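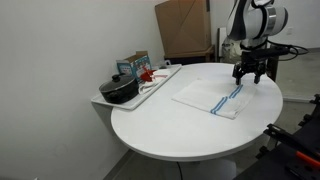 Anell — Wortliste für Küche und Haushalt, Deutsch/Portugiesisch

Version 5, Stand: 13. November 2025
Pflege: Tarcísio Vasconcelos

Inhalt

Anell ist eine zweisprachige Wortliste mit 307 Einträgen aus dem Bereich Küche und Haushalt. Jeder Eintrag besteht aus einem deutschen Lemma, einer portugiesischen Entsprechung, Genus und Pluralform in beiden Sprachen sowie einer Sachgruppe. Verben und Adjektive sind nicht enthalten. Mehrwortausdrücke werden nur aufgenommen, wenn sie in mindestens 2 der ausgewerteten Quellen belegt sind.

Dateien

anell.tsv — Hauptliste, UTF-8, Tabulator als Trennzeichen, ohne BOM
varianten.tsv — regionale Varianten, verknüpft über die Spalte id
quellen.txt — Kurztitel der Quellen
CHANGES — Änderungen je Version

Spalten der Hauptliste

id: ganzzahlig, wird nach Löschung nicht neu vergeben
de, de_genus, de_plural: Lemma, Genus (m, f, n), Pluralform
pt, pt_genus, pt_plural: wie oben, Schreibung nach dem Acordo Ortográfico von 1990
gruppe: Kürzel der Sachgruppe
status: g (geprüft) oder o (offen)

Leere Felder bedeuten »nicht vorhanden«. Ein Bindestrich steht für »nicht ermittelt« — beide Werte bitte beim Einlesen getrennt behandeln.

Varianten

Österreichische und schweizerische Formen sind mit AT und CH gekennzeichnet, brasilianische mit BR. Als Hauptform gilt im Portugiesischen die europäische. Beispiel: frigorífico in der Hauptliste, geladeira als BR in der Variantendatei.

Bekannte Mängel

34 Einträge haben den Status o. Betroffen ist vor allem die Gruppe BACK, deren Pluralformen aus der älteren Liste Mokico übernommen und noch nicht abgeglichen wurden. Zusammensetzungen mit -form und -blech sind uneinheitlich angesetzt. Die Sortierung folgt dem Codepoint, Umlaute stehen daher hinter z.

Änderungen gegenüber Version 4

Die Spalte gruppe verwendet seit Mai Kürzel statt ausgeschriebener Namen. Dubletten aus dem Import von Tutero entfernt. Genus von »Joghurt« um f und n ergänzt; mehrere Werte werden durch Schrägstrich getrennt.

Lizenz

CC BY 4.0. Korrekturen bitte als Patch gegen anell.tsv, je Eintrag eine Zeile, mit Belegstelle im Kommentar.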